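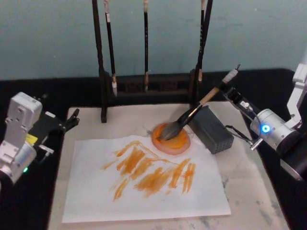
Right arm loading the brush, left arm sitting this one out.

Gripper comparison, brush painting — 5 Sep 2026

plumilen_jo
Finally got round to trying the two sets of fingers on the calligraphy job and I'm hooked! The stock Elel fingers held the handle nicely up by the end cap, but I had to go up to 32 on the force setting. The Poirier pads managed it at 4 (yes, really). The strokes you see are with the Elels. Lovely streaky edges — I could watch it all day.

flulbridge_norm
Great strokes, but I don't buy the comparison. Gripping that far up gives the brush loads of leverage. Move down the handle and I bet the Elels do fine at a much lower setting.

plumilen_jo
Tried it! Lower down, the fingers get too near the dish and I lose the steep angles. I like it high up.

tansy200
Are those two force scales even the same? On my controller the Elel one runs to 200 and the Poirier one stops at 100.

plumilen_jo
Ah. No, they're not. Still a big gap though!

flulbridge_norm
Smaller than you made out. Put both on a load cell and post the numbers, I'd love to see them.

— Normand Zacharias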